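Robotics > Teaching Robots > Chapter 3
Reading time: 17 min

Chapter 3: Showing, Not Coding

I spent my first January at Lundale trying to write out, line by line, how a hand picks up fruit. I got to 556 lines and gave up. Then a friend from the Plolgate lab let me drive their robot by remote, and I was hooked!

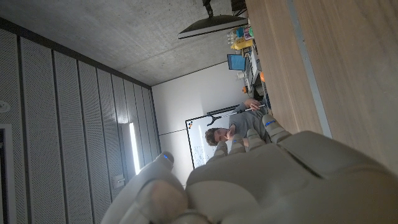 3.1 Two Ways to Show a Task

You can take hold of the arm and move it yourself, or you can steer it from a few steps away. I like the first for slow, simple motions. For two arms with full hands on them — fingers, thumbs, the works — I'd go remote every time.

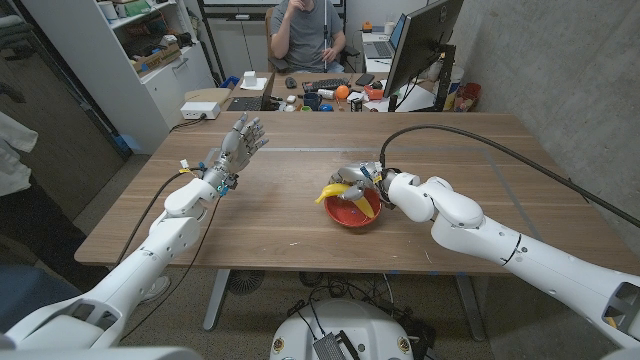 Figure 3.1 Right hand on the banana, at the red bowl.

Fruit and a bowl make a great first task (cheap, and you can eat your materials). Mark off your work area with tape, and keep an eye on the idle hand too, as it's easy to forget you have one.

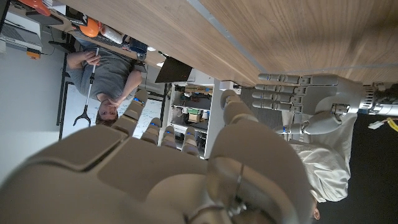 3.2 Your First Demonstration

Go slower than feels natural. My early runs at Holmgren were all jerks and second thoughts, and the robot learned every one of them.
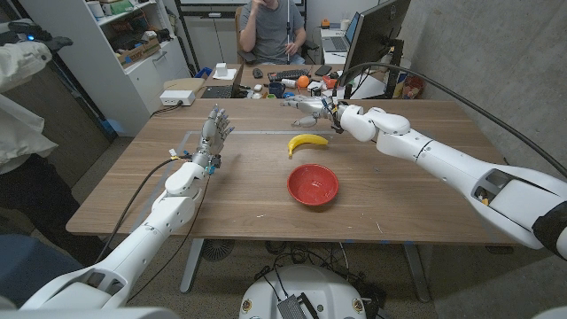

Text and exercises: the Flirard Course Team

Before you start, decide where the task begins and where it ends. Mine begins with the fruit on the table and both hands clear of it. Write yours down, then run it 18 times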